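**FOR IMMEDIATE RELEASE**

2026-06-07

# Undberg publishes plain-language code of practice for people who work beside robotic hands

*Clenthorpe* – Undberg, the Clenthorpe workshop and training house for small-scale automation, is very pleased to announce the publication of its first code of practice for teams who use robotic hands at the bench. The code is called *Good Hands*, it runs to 48 pages, and it is free for anyone to read, print, copy and scribble on from today.

*Good Hands* is meant for the people who are in the room with the machine: the technicians who set it up in the morning, the operators who guide it through its tasks, the trainees who are still learning which button does what, and the managers who have to decide whether all of them may go ahead. It covers day-to-day working with robotic hands of human shape, fitted singly or in pairs, handling light objects on a table. It doesn't try to cover heavy industrial arms, mobile machines or anything used in the care of patients, all of which have needs of their own and deserve more room than we could give them.

The code doesn't replace the law, nor the formal standards that apply to machinery, and its opening page says so in rather large type. Any workplace using it will still need its own risk assessment, and will still need to follow the manufacturer's instructions. What we hope it offers is the bit in between, the everyday habits that experienced teams pick up over the years and seldom get round to writing down.

## How it came about

The work began with a folder of notes. Bronisława Malinowski, who leads safety and training at Undberg and is the main author of the code, had been collecting small observations from benches for a long while before it occurred to anyone that they might be of use outside our own four walls.

"I kept being asked the same things by new starters, and they were very sensible things," says Bronisława Malinowski. "Where do I stand? Who is allowed to press start? If a toy or a cup drops on the floor, can I just reach in and get it? I would answer as well as I could, and then I would find that a colleague had given a slightly different answer the day before. We were all careful people and we were all being careful in different ways, and that is a muddle for somebody in their first week."

The notes grew into a draft, and the draft was tried out by two partner workshops, Urnach and Szewczyk, whose teams were generous with their time and even more generous with their red pens. Between them they sent back 100 comments. Every one was read and answered, and the replies are printed at the back of the code so that readers can see where we changed our minds and where we didn't. The section on handing over between shifts was rewritten from top to bottom after Urnach pointed out that our first version took longer to fill in than most of the jobs it described.

## What the code asks for

The main part of *Good Hands* follows the course of an ordinary working session. It starts before power is switched on, with a look round the bench, and it ends with the machine at rest and a line or two in the logbook. Along the way it sets out what we would call the house rules. Among them:

- One named person is in charge of the machine at any time, and everyone in the room knows who it is.
- The stop control is within reach of that person, is tested at the start of each session, and never has a coat hung over it.
- No one reaches into the working area until motion has been stopped and the person in charge has said aloud that it is safe to do so.
- Cables are run where a moving hand can't catch them, and are checked again whenever the table, the stand or the hand is moved.
- Objects for the task are set out before motion begins. Anything not needed goes back on the shelf.
- Fingers and joints are looked over for looseness, wear and trapped threads before use, with the power off.
- Any indicator light on the hand is explained to the team, in writing, in words taken from the maker's own manual.

That last rule drew more discussion than all the others put together. Coloured lights are very common on this sort of equipment, and people are quick to read meanings into them. A calm colour is easily taken to mean that a machine is safe to touch, when it may only tell you that there is power to the joint. The code asks every team to keep a small card at the bench saying what each light does mean on their particular model, and to treat the hand as live whatever colour it happens to be showing. 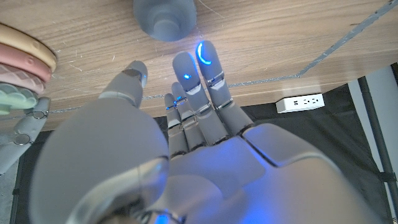 There is also a chapter on the objects themselves, and we are quietly rather fond of it. Teams often choose toys and household things for handling work, and a good deal can be said about choosing them well. The code suggests favouring pieces with no sharp edges, keeping spares of anything likely to crack, and writing down which pieces were used so that a task can be set up again by someone who wasn't there the first time. It asks, too, that damaged pieces be taken out of use straight away, even the favourites.

A shorter chapter deals with backdrops, stands and clamps. Fabric should be fixed so that it hangs clear of moving parts, clamps should be tightened by hand and then checked by a second person, and sockets should stay easy to get at, so that the power can be pulled without anyone having to crawl under a table to find it.

## Trying it out

Szewczyk used the draft code for 50 sessions before sending in its final remarks, and it is thanks to that patient work that the checklists now fit on a single side of paper. The team there also asked for wider margins, for notes, and for a version that could be read at arm's length by somebody wearing gloves. Both requests have been met.

"I would much rather have a dog-eared copy on the bench than a clean one in a drawer," says Bronisława Malinowski. "If a rule doesn't suit your room, write next to it what you do instead, and put your name and the reason. Then the next person can follow your thinking, and perhaps they will write to us and we can learn something as well."

## Getting hold of a copy

An initial printing of 1,000 copies has been made, and these will be sent free of charge to workshops, colleges and training centres that ask for them, for as long as they last. The text may be freely copied and adapted, provided that any changes are clearly marked and the name *Good Hands* isn't used for a version that leaves out the rules on stopping and reaching in.

Undberg will hold an open afternoon at its Clenthorpe workshop later in June, where visitors can go through the checklists at a bench with members of the training team, ask questions and have a cup of tea. Places are free but the room is a modest one, so we do ask people to let us know beforehand if they would like to come, and to mention any access needs so that we can arrange the benches to suit.

Comments on the code are welcome at any time, from anyone, whether or not they work with robots for a living. They will be gathered up and considered together for the second edition, and everyone who writes in will get a reply.

**About Undberg**

Undberg is a workshop and training house in Clenthorpe. It helps small teams to set up, run and look after light automation equipment, and it teaches short courses in safe bench working for technicians and operators.

**Press contact**

Requests for printed copies, interviews and places at the open afternoon should be addressed to Bronisława Malinowski, Safety and Training, Undberg, Clenthorpe.

**ENDS**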